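Cell Assays & Early Discovery > Moving a screen from 96-well to 384-well

janet_bench
Joined January 2022

So excited, our little group in Janetville finally got the go-ahead to take our viability assay into 384-well! We have a library of 4,000 compounds and I've been dreaming of this since July. Anyone done it with adherent cells? I'm seeding 900 cells per well right now and the curves are already gorgeous (well, most of them).

palano_fan
Congrats! 900 sounds low to me. We use a slow-growing line and had to go way up before the signal settled. Run a seeding curve first, please!

eniko_s
I disagree with palano_fan, low seeding is fine if your line doubles fast. Crowded wells flatten out by the last day and your potent compounds look weaker than they are. Love that you're doing this, by the way.
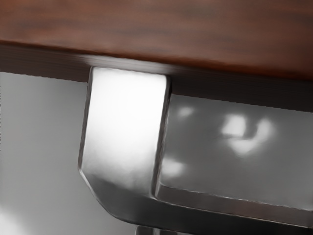
How long should the plates sit before I add compound?
Overnight is what most people do with adherent lines, so the cells attach and start growing again.

Enikő Sipos (same person as eniko_s, hi!)

palano_fan
Fine, but then she needs more than 4 replicates at the edges. Ours drift like crazy.

cutar7
Or leave the edge wells out and fill them with medium. We lose some capacity and I don't miss it one bit. Also watch the DMSO, keep it the same in every well, controls too.

janet_bench
Oh this is great, thank you!! I'll do the seeding curve with 7 densities and read it on the Sheikh plate reader down the hall. Still torn on the edges, I hate giving up wells.

palano_fan
Post the curves when you have them, even the ugly ones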